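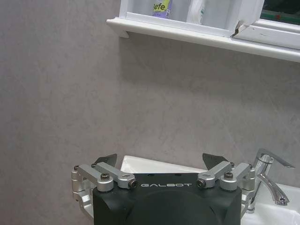 VILLANUEVA, May

Pliseck Bathroom Bay
Equipment and Practice Code for Household Robot Work
Catalog no. 784

The Pliseck Bathroom Bay is a full-size room set for teaching and assessing robots on household tasks. It is supplied by Cidulex together with the Wusadum Practice Code, a written set of rules for preparing the room, running a session and keeping the record. The two are sold as one item. A site that already has a suitable room may license the Code by itself.

The bay is intended for laboratories, test houses and training centers that need results from one day to be comparable with results from the next. Bathrooms are demanding rooms for a robot. Surfaces are glossy, the mirror returns a picture of the machine and of everything behind it, and small articles are kept on narrow shelves directly above a hard basin. The Code was written with these conditions in mind and refers to them throughout.

What Is Supplied

Wall panels in light gray with a mottled finish
Floor covering with a wood pattern, and dark baseboard
White vanity with ceramic basin, single-lever faucet and two-door cabinet
Wall cabinet with mirror and open shelves
White toilet with closing lid
Interior door with lever handle, lock and key
Low wall outlet
Starter set of shelf articles
Wusadum Practice Code, printed and bound, with session sheets for 100 sessions

The starter set contains bottles, boxes and small containers of the sort found in most homes. Sites may add their own articles, provided that each is entered on the article list before it is used. The faucet and drain are fitted for handling tasks. Connection to a water supply is the responsibility of the site and is subject to local plumbing rules.

Part 1. Preparing the Room

1.1 The room shall be set out according to the layout sheet chosen for the session. Shelf articles are placed by hand, and the lead operator checks their positions against the sheet.

1.2 Articles shall be placed with their labels facing the room unless the layout sheet says otherwise. Where a task concerns reading or finding a label, the sheet must state which way each article faces.

1.3 Lighting shall be switched on at least 15 minutes before the first run. The setting is entered on the session sheet and is not changed until the session closes.

1.4 The mirror shall be wiped before each session. Reflections of the robot, the ceiling and the area behind the robot are a normal part of the task and should not be covered. Staff who do not need to be in the area behind the robot should leave it, as a person moving in the reflection can affect the result.

1.5 The basin shall be inspected for chips, stains and residue. A mark that does not come off is recorded with its position. It need not stop the session.

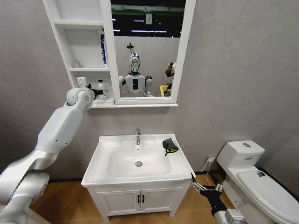 1.6 Any cable within the working area shall be shown on the layout sheet. A cable that lies across the floor is treated as an obstacle for a moving base, and the travel path is planned accordingly. Cables shall not be moved between runs of the same task.

1.7 The door shall be set fully open, partly open or closed, as the sheet directs. If the key is left in the lock, this is noted, because it reduces the space available to a hand working at the lever.

Part 2. Running a Session

2.1 Two trained persons shall be assigned to each session. The lead operator has charge of the stop control and has no other duty while an arm is under power. The second person keeps the session sheet.

2.2 No one shall enter the bay while an arm is under power. To correct an article that has fallen or shifted, the operator stops the robot, confirms the stop aloud, and only then enters.

2.3 The first 10 runs of any new task shall be made at reduced speed. The reduced speed is set by the site and written in its local supplement to the Code.

2.4 The opening of the gripper or hand shall be checked before each approach to a shelf. The clear space on both sides of the target article must be enough for the fingers in their open position. Where it is not, the layout is recorded as restricted, and results from it are kept apart from the others.

2.5 When two arms are used, the sheet names the arm that performs the task and states where the other arm is to wait. The waiting arm shall be kept out of the path between the working arm and the robot's base.

2.6 Work over the basin calls for particular care with force limits. Ceramic chips easily at the rim, and a gripper housing is often wider than its operator expects. The housing, the linkages and the fingertips must all be considered when clearance is judged.

2.7 Soft articles such as cloths and pouches are to be returned to a stated starting shape between runs. "Folded once, laid flat on the right of the rim" is an acceptable entry. "On the sink" is not.

2.8 A run ends when the article has been released and the arm has returned to its waiting position. A run that is stopped for any reason is kept in the record and marked as stopped. It may be repeated under a new run number.
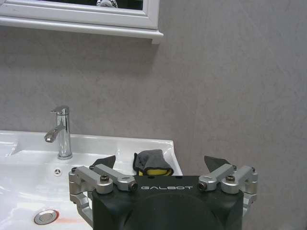 Part 3. Cameras and Records

3.1 Where the robot carries a head camera and wrist cameras, all shall be running before the first run begins. The operator confirms that each wrist view includes both fingertips.

3.2 Camera lenses shall be cleaned with a dry cloth at the start of the session and again after any contact with the basin, shelves or wall.

3.3 The session sheet shall give the layout used, the robot and end fitting used, the local software version, the lighting setting and the names of both operators. Sheets are signed on the day.

3.4 Personal articles shall be removed from the bay and from the area visible in the mirror before recording. This includes badges, telephones and papers.

3.5 Records shall not be edited after signing. A correction is made on a separate sheet and filed behind the original.

Compatible Equipment

The bay does not depend on one make of robot. It may be used with two-finger grippers and with multi-fingered hands, mounted on fixed or mobile bases. The site must confirm that its robot can reach the upper shelf of the wall cabinet from a stable position, and that it can turn in front of the toilet without touching the door.

Hands with several fingers need wider clearance at floor level and in front of the vanity doors, whose handles stand close together. A supplementary layout sheet for this work is included.

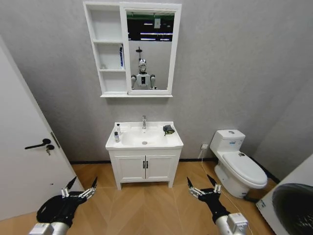
Bathroom bay with two multi-fingered hands forward. Door open at left, vanity and toilet at the rear.

Care of the Bay

Wall panels and cabinet fronts may be cleaned with a damp cloth and mild soap. Abrasive pads should not be used on the mirror, the faucet or the drain. Scuffs on cabinet frames and ledges are to be expected in regular use and need repair only where an edge has become sharp or a door no longer moves freely.

Hinges, handles and the door lock should be checked monthly. Replacement panels, handles and shelf articles are available separately from Cidulex; please quote the catalog number and the part name as printed in the supply list.

Operator Training

Purchase includes one training day in the Code for up to some 15 staff, held at the Cidulex hall in Villanueva or at the customer's site. Saturday sessions can be arranged on request. Operators who complete the day and a supervised session are entered on the Wusadum list as lead operators.

Ordering

Orders and requests for the Code alone should be sent to the Cidulex equipment desk. Please state the ceiling height of the room, the position of the nearest power supply and the type of robot to be used.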